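Home automation and small workshops > Robots and powered helpers

Can a two-finger gripper clear and wipe a workbench yet, or is it still a job for a person?

Posted by benchend_ustcombe
Viewed 3,337 times. Last activity in August.

I run a small joinery shop in Ustcombe, mostly drawer boxes and the odd run of shelving. At the end of each day somebody has to clear the benches: offcuts in one bin, fixings in another, pencils and squares back on the rack, then the dust wiped off so that the next glue-up starts on a clean surface. It takes longer than it should and it is always done by whoever is most tired.

I have been looking at small arms with parallel two-finger grippers. The seller's sheet for the Kenach arm lists "bench tidying" and "surface wiping" under suitable tasks, with no further detail. The Brallon arm is dearer and lists neither, although the person on their sales line told me it could do both "with the right setup". I could not get either firm to say what the right setup is.

What I would like to know:

Can an arm of this sort pick up mixed small items from a flat wooden top without a fixed layout? Nothing is in the same place two days running.

Can it tell when the bench is clear? I do not want it hunting about for things that are not there, and I do not want it to stop with three screws still lying on the top.

Can it wipe? I mean an ordinary cloth on bare, pale timber, no finish, with the grain.

The benches are fixed, the height does not change, and I can keep people away from the arm while it runs. I can do basic wiring but I am no programmer. I am not after anything clever. A machine that did the job slowly overnight would suit me.

I have read the earlier threads on floor cleaners and on the folding machine, and neither helps much with bench work.

3 replies

Posted by torque_and_tea

Short reply, as I have had one of these on loan at work. Picking up: yes, mostly. Knowing it has finished: sometimes. Wiping: no, not as you describe it.

I will take them in turn.

Picking up. Offcuts with two parallel sides are easy. The gripper only has to straddle the piece and close, and an error of a few millimetres is taken up by the fingers pushing the part into line. Pencils are all right when they lie across the closing direction. Flat things are the trouble. A washer, a steel rule or a thin shim on a smooth top gives the fingers no edge to close on, and the pads come down onto the wood before they reach the part. You can slide a flat item to the edge of the bench and take it from there, and I have seen that done, but it needs a separate routine and it drops things on the floor when it goes wrong. With squares and marking gauges, sort out a known place to hold them or leave them out of the job altogether.

Screws are in between. A single screw is fine. A heap of screws is a bad evening. Put a magnetic tray on the bench and tell people to use it, and most of that problem is gone before the arm is switched on.

Knowing when it is clear. If the camera is mounted at the gripper it sees the fingers all the time, and it sees whatever shadow the tool throws on the work. On a pale top with gently striped grain that is harder than it sounds. The software has to treat the fingers as part of itself, treat the shadow as nothing, and treat the darker grain lines as part of the table.

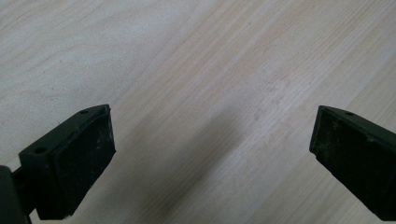 Gripper view over a bare pale wood top, fingers open, soft shadow between them.

There is nothing to pick up in that gap, and a person sees as much straight away. A simple program that compares light and dark does not. It finds a grey patch with a soft outline just where an object would be if there were one, and a set of diagonal streaks running through it. The first version we tried on our own bench closed on its own shadow over and over. It would lower, shut on air, lift, look again and find the shadow in a new place, having moved it there itself.

There are three ways round that. The first is to check the gripper opening after each close. If the fingers have met, there is nothing between them and the spot can be struck off. That is cheap and it works on anything thicker than a card. The second is to look from two heights. A real object stays put on the bench and the shadow shifts or changes size. The third is a second camera, fixed above the bench, which takes a reference of the clean top and never moves. For your shop I would do the first and the third and not bother with the second.

Also, have your lights somewhere other than straight above the arm. Lighting from above puts the tool's shadow right under the tool. Two lamps at the sides, both fairly low in power, will thin it out a good deal.

Wiping. The arm can hold a cloth and drag it. What it cannot easily do is keep an even pressure along the stroke. These arms are told where to go, and the force is whatever results. If the bench is out of true by a couple of millimetres along its length, the cloth presses hard at one end and floats at the other. Old joiners' benches are seldom true. A sprung pad holder gets round most of it. You then have a machine that wipes dust about, and fine dust on unfinished timber wants lifting, so use a suction nozzle and leave the cloth alone. A nozzle held a little above the surface needs no contact at all, and the flatness of the bench stops mattering.

One more thing on the fingers. The pads on this type are dark and a little soft, and they pick up dust and scuffs along the top edge. It does not look like much, but a dusty pad slips on planed wood. Wipe them before each run. If the pads on yours are held on by screws, buy a spare set at the start.

Posted by dabbas_owner

I have a Dabbas at home and it is brilliant, I don't know why people make this so hard. It cleared our kitchen table every evening for most of the winter. Cups, cutlery, the lot. You just show it the thing a few times and off it goes. It did break a saucer but the saucer was already chipped.

Cost me 290 second hand, no manual. I would not spend Kenach money until I had tried one.

It doesn't wipe though. I do that.

 Reply from benchend_ustcombe: Thank you. Does it cope with things being in different places each evening, or do you lay the table the same way?

 Reply from dabbas_owner: Same places more or less, we each have our own chair. If somebody leaves a cup in the middle it stays there.

 Reply from torque_and_tea: That is the difference, then. Fixed places are a much easier job. The original post has no fixed layout, so a taught sequence would miss most of what is on the bench.

Posted by slow_feed_rate

I agree with most of the first reply but want to add some figures and disagree on one point.

We fitted a small arm to an assembly bench to do the clearing between batches. It has a two-finger gripper, a camera at the wrist and a fixed camera overhead, as suggested above. The bench top is plain light wood. I kept a log because I had to justify the money.

Over the first month the arm needed a person to step in on more than 10 per cent of clears. I had expected most of those to be failed grasps. They were largely the end-of-job check: either the arm reported the bench clear with something small still on it, or it reported an object and could not find it. Grain was the usual culprit in the second case, where a broad tan streak was taken for a thin strip of offcut. A long soft streak and a sliver of the same timber are close in colour, and the overhead camera was too far away to separate them by outline.

What improved it was a plain rule. The overhead camera proposes a spot, the wrist camera goes and looks at it close up, and the arm is only allowed to close if both agree. If they disagree 2 times on the same spot, it leaves the spot, logs the position and carries on. In the morning a person looks at the log and spends a minute on the leftovers. Once we stopped asking the machine to be certain, the number of stoppages fell to a level we could live with.

My disagreement is over checking the finger opening. It is a good check, but do not rely on it alone for thin stock. We handle veneer edging, and with soft pads the reading for a strip of edging and the reading for nothing at all overlap. The pads squash by different amounts depending on how warm the shop is and how worn they are. If your offcuts are all thicker than about a pencil, ignore this.

On speed, it is slow. A person clears our bench in a few minutes and the arm takes most of an hour. Overnight, as you say, that is no hardship, but do not plan on using it over a tea break.

On the mounting, bolt it to the floor or to a wall bracket, and keep it off the bench itself. Ours was on the bench to begin with and every time somebody planed a board the calibration went out. You would not notice until the evening, when it would come down a few millimetres to one side of everything.

On cost, allow for the overhead camera, the bracket, guarding and your own time. Guarding is needed even with the shop locked up, if anyone might come in early.

As for whether it can be done, clearing is possible now with a person to finish off. Sorting into two bins is possible if the two sorts look quite different, and offcuts and fixings do. Putting tools back on a rack is the part I would drop. It needs a known grip on each tool and an accurate approach to each peg, and a try square knocked on the floor costs more than the time saved.

 Reply from benchend_ustcombe: This is very useful. The tools can go back by hand. Did you try the suction nozzle?

 Reply from slow_feed_rate: Yes, it is on a second holder beside the arm. The gripper picks up the nozzle by a square block glued to its neck, so the fingers have two flat faces to close on. We run it after the pick-up pass, in strips along the grain, with the nozzle 10 mm off the top. The hose is the awkward part. Hang it from above on a length of elastic, or it will pull the nozzle out of line at the far end of the bench.

 Reply from torque_and_tea: Fair point on the edging. I had only tried it on thicker stuff.

 Reply from benchend_ustcombe: I shall start with one bench, the overhead camera and a magnetic tray, and ask Kenach whether the wrist camera feed can be read by outside software. Their sheet does not say.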